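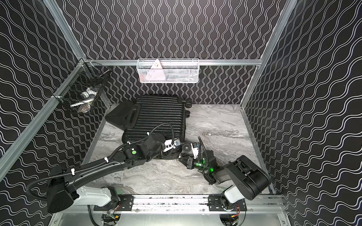 Both arms at the suitcase, left one with its fingers on the lower edge.

Ticket 1232, shared workshop log, Skastside
Subject: left arm stops dead halfway through a lift, right arm carries on
Status: closed, with one thing still niggling

Right, I'm putting this in the log properly so that whoever books the two-arm rig next doesn't lose three evenings to it like I did. Sorry in advance, I do go on a bit.

What I'm trying to do: get the pair of arms to tip a hard-shell suitcase up off its side and stand it on its wheels. The left arm gets its fingers against the lower edge and pushes up, the right arm sits at the lower right corner and stops the whole thing skating off across the marble-look floor. Simple enough on paper! The case is empty, so weight shouldn't come into it.

What happens: the left arm reaches in fine, touches the case, starts to lift, and then somewhere in the first bit of travel it just stops. No bang, no nasty noise. The control program (we're on the Tidiria one, the older build on the workshop PC) pops up "joint 5 lost" and freezes that arm where it is. The right arm doesn't know or care and finishes its own move, so I end up with one arm done and the other one sulking.

If I clear the fault and send it home, it goes home happily. If I run the same move with nothing on the floor, it's fine nine times out of ten. Put the case back and it trips nearly every go.

First evening

Assumed it was the push force, obviously. Dropped the limit right down, and it still tripped. Put it up higher than I was comfortable with (hand on the stop button the whole time) and it still tripped, at much the same place. So not force, or not only force.

Swapped the case round so the wheels faced the other way. No difference. Put it back with the wheels on the right, as the saved move expects that.

Slowed the lift to a crawl. This was more interesting: it took longer to trip, but when I looked at the log the wrist angle at the moment it stopped was nearly the same as before. I should have twigged there and then and I didn't. Went home cross.

Second evening

Started by blaming the power supply. Put a meter on the left arm's feed and ran the move 10 times with somebody else's cardboard box standing in for the case. The voltage barely twitched. Same again with the suitcase, no dip worth mentioning, and it tripped on the second go. So the supply is fine, please nobody order another one.

Next I blamed the software. I'd set the status check to 300 milliseconds when I built this move, so I wondered if the program was being too fussy about one late reply. Doubled it. The fault still came up, only later, by which time the arm had been ignoring me for longer, and I liked that even less. Put it back to 300. Leave it there, please.

I also swapped the left and right data leads over at the controller end, expecting the fault to move to the right arm. It stayed on the left. That ruled out the controller port and the long run of lead under the base tray, which I was very glad about as I did not fancy getting in through those round holes with a torch.

Posted on the Grovudeo board at this point and got two replies, one telling me to update everything and one asking what the hose was doing when it tripped. The second one was the useful one.

Third evening

So, the hose. The left arm has that black corrugated hose running the length of it with the cables inside, held on with little white cable ties, and near the end it arcs over the top of the wrist. With the arm stretched out and the wrist bent the way this move wants it, that arc is the only spare length there is. I'd been watching the fingers the whole time and never once looked at the hose.

I ran the lift in small steps, one nudge at a time, with my face well out of the way and my eyes on the wrist. At 26 degrees into the wrist roll, the loop went flat and started pulling. Two more nudges and up came "joint 5 lost". I backed it off, gave the hose a gentle tug by hand with the arm sitting still, and got the same fault with nothing moving at all. I may have cheered.

It trips more with the case there because the empty-floor run lets the wrist sit a bit straighter. With the case in the way the arm has to come at it from lower down and roll further. Same cable, more pull.

The fix

Powered everything off. Snipped the two ties nearest the wrist, pulled a bit of slack along from the elbow side where there was plenty, and redid them looser so the hose can slide a little. Opened the hose up at the wrist end while I was there and found the joint 5 plug sitting not quite home. Pushed it in until it clicked. I can't swear which of the two was the real cause and I didn't have the patience to undo one to find out.

I also changed the saved move so the left arm comes in with less roll and makes up the difference at the shoulder. The new one is saved as kandpal_lift_b in the Kandpal folder. The old one is still there, but don't use it with the case, it asks for more twist than the hose likes.

Ran it 10 times after that and had no dropouts. Left it running the empty move over and over while I had my tea and washed up, and it was still going when I came back.

Still niggling

The fingers slide on the case now and then. The shell is ribbed and if they land between two ribs it's lovely, but if they land on top of one they skid before they bite. I'm going to try some thin rubber on the tips. Separate ticket when I get to it.

The spare leads want sorting as well. I ended up using a lead out of my own bag for the swap test and I'd like it back, it's the short one with blue tape on.

If you get "joint 5 lost" again: power off, look at the loop over the left wrist, check the plug, and only then start fiddling with settings. And add a note under this one with the wrist angle from the log, even if you fix it in two minutes. I'll have another look at the ties in March when the rig comes apart for cleaning.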